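How to get your first stall at the Sturkgate food market

Many small growers ask me how to begin selling at Sturkgate. I made all the mistakes in my first year, so I write down the steps as I would do them now.

1. Visit the market as a customer. Go on a Saturday before nine, when the stallholders still have time to talk. Look which vegetables are sold by three or four people already.

2. Ask for the form at the market office. Zorica Mladenović keeps the list of free places. New sellers are accepted until the end of May, and the form must say on which land your food is grown.

3. Choose the size of the stall. A half table costs 60 for the season, and a full table costs double. Take the half table first. My neighbour Gorazd Kolev paid for a full one and covered half of it with empty crates.

4. Arrange your insurance. The market wants to see the paper before your first day, and a copy on the telephone is not accepted.

5. If you sell jam, pickles or bread, you must also register your kitchen. Write down each recipe with all the ingredients, and keep a book with the date of every batch. For fresh vegetables and eggs the rules are different, so please ask at the office.

6. Prepare your prices at home. Write them large, by the kilo or by the piece, and bring more coins than you think you need.

7. Arrive one hour before opening. Cars must leave the square by half past seven, and the gate on the Obradović bakery side is the easier one for unloading.

Places that are not paid by the second week go to the next person on the list.

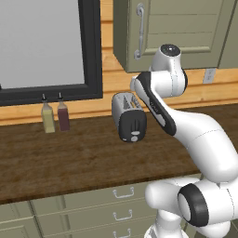
A kitchen worktop and toaster, computer image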